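Small kitchen, big worktop habits

When we moved to Saltley the thing I missed most was worktop. The old place had a proper long run of it and this one has a table and a shelf, so I've had to get cleverer about what lives out and what doesn't. A few of these I worked out myself and the rest I pinched from friends (thank you Radka, thank you Ga-eun).

First, put a mat down. A big one! I used to have a fiddly little trivet under everything and spent my life moving them about. One long mat over most of the table means you can slide a plate rack or a toaster oven along without that horrible scraping noise, and crumbs stay put until you're ready to shake them out of the back door. Go for a brown one if you drink as much tea as we do.

Second, turn the toaster oven sideways. Mine faced straight out for ages and I kept catching the door with my hip. With the front facing along the table, towards the middle, the door opens over the mat and there's somewhere to put a hot tray down straight away. Do leave a good gap at the back and sides, and check your instruction book for how much, as they vary. And don't stack things on top, however tempting that nice flat surface looks.

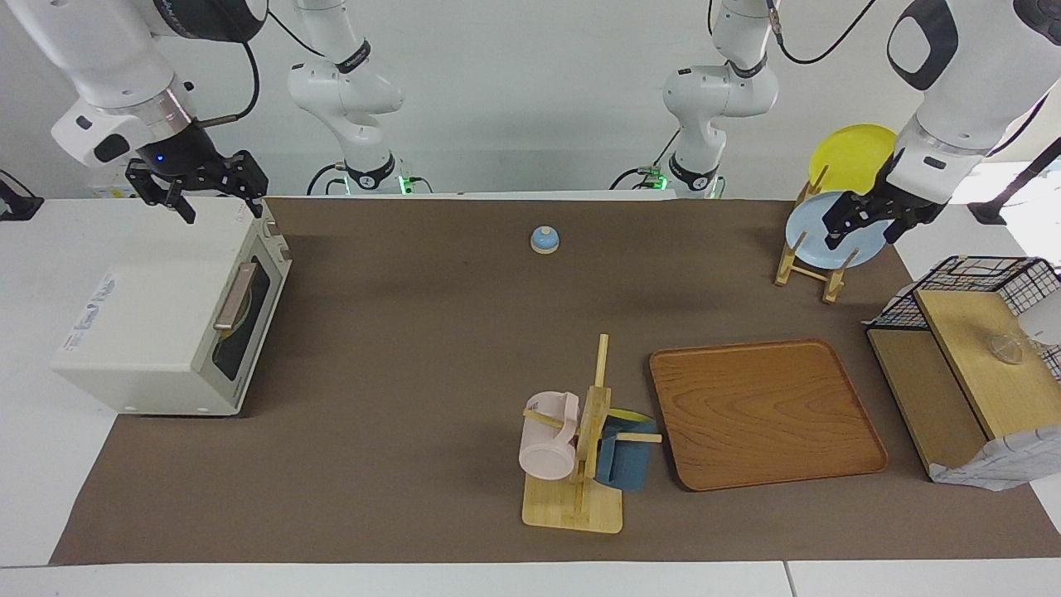
Plates next. I'm a late convert to the wooden rack, having had a wire one that went rusty at the joints within 2 years. Wood is kinder to the rims, but it does want looking after. Stand it where the air can get round it, wipe the slats when you've emptied it, and give it a scrub with bicarb if it starts to smell musty. I rub a bit of food-safe oil into mine every June — it takes ten minutes and an old sock.

Lift plates out by the rim and straight up. Dragging them sideways is how my best side plate got its chip, and I'm still cross about it.

A bell is my silly one. Keep a little service bell on the table and ding it when food's ready. It has saved me so much shouting up the stairs, and a dab of metal polish on a soft cloth keeps it smart (go gently on anything painted).

Fadwa asked me how I get burnt cheese off the glass door. Let it cool completely, spread on a paste of bicarb and water, leave it for 36 minutes (the length of my radio programme, so that's what it gets) and wipe it away with a damp cloth. Never use a metal scourer on tinted glass.

Still looking for a decent home for the baking trays, if anyone has ideas.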